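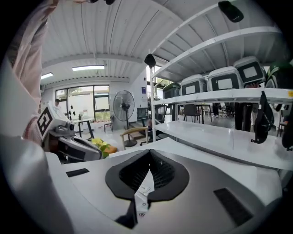 4.2 Durchführung des Praktikums

Das Blockpraktikum Floltoso fand im August an der Hochschule Pevberg statt und richtete sich an Studierende ab dem vierten Semester. Angemeldet waren sieben. Die Aufgabe stand in einem Satz auf dem Aufgabenblatt: einen Gegenstand auf einem Tisch beidhändig greifen, anheben und an anderer Stelle absetzen, und zwar so, dass sich aus der Aufzeichnung beider Handgreifer eine brauchbare Trajektorie gewinnen lässt. Der erste Halbsatz bereitete keinerlei Schwierigkeiten. Menschen können das. Der zweite beschäftigte den Kurs fünf Wochen lang.

Die Posen der Greifer wurden über quadratische Marker bestimmt, die Auswertung lief über das am Lehrstuhl entstandene Programmpaket Kutateo. Dessen Dokumentation umfasste zu Beginn des Praktikums eine Installationsanleitung und den Hinweis, dass die Dokumentation folgt. Am Ende des Kurses existierte ein Wiki von 22 Seiten, geschrieben von den Teilnehmenden, teils in gereiztem Ton. Wir werten das als das am längsten haltbare Ergebnis der Veranstaltung. 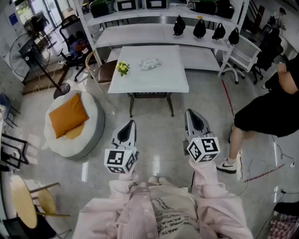 Nazar Shevchuk

4.3 Beobachtungen zur Bedienung

Insgesamt entstanden 590 Aufzeichnungen. In der ersten Woche hielten fast alle die Greifer so, wie man eine Grillzange hält, also mit lockerem Handgelenk und leicht nach innen gedreht. Für Grillgut ist das angemessen. Für die Markererkennung bedeutet es, dass die Würfel sich gegenseitig verdecken, sobald beide Hände zusammenkommen – und beide Hände kommen bei einer beidhändigen Aufgabe erfahrungsgemäß zusammen. Die Gruppe einigte sich auf eine Startpose mit vorgestreckten Greifern, die im Wiki den Namen »Tymoshchuk-Haltung« trägt. Über die Herkunft des Namens bestehen zwei Versionen, die wir beide nicht wiedergeben.

Ein zweiter Befund betrifft die Ärmel. Weite Bündchen rutschen beim Strecken der Arme nach vorn und können je nach Handhaltung einen Teil des Markers abdecken. Das Protokoll sieht deshalb seit der zweiten Woche einen Eintrag zur Kleidung vor. Er wurde gewissenhaft ausgefüllt, solange jemand danach fragte.

Die starke Verzeichnung der Greiferkameras erwies sich als das kleinere Problem. Gerade Regalkanten werden im Bild zu Bögen, und wer die Kalibrierung überspringt, erhält Trajektorien, die es ebenfalls werden. Zwei Arbeitspakete hielten die Kalibrierung zunächst für optional. Die Kurven aus dieser Phase sind im Anhang abgedruckt, sie haben einen gewissen ästhetischen Wert. 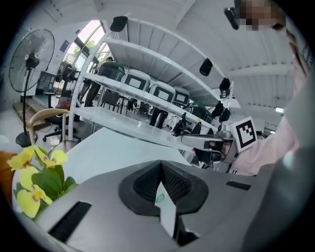

Abb. 4: Sicht einer Greiferkamera über den Tisch; rechts der zweite Greifer mit Marker.

Abb. 4 zeigt die Perspektive, mit der das Auswerteverfahren zurechtkommen muss. Der eigene Greifer nimmt den unteren Bildbereich ein und wird vor der Merkmalssuche maskiert. Brauchbar für die Relativpose ist der Marker des Gegenübers, sofern er in einem günstigen Winkel steht. Blüten und Blätter auf dem Tisch liefern zahlreiche Bildmerkmale, auf die sich die Merkmalssuche mit Begeisterung stürzt. Eine Gewichtung nach Tiefe ist in Kutateo vorgesehen, war im Praktikum aber noch nicht aktiviert. Abschnitt 5 vergleicht die Trajektorien mit und ohne Maskierung.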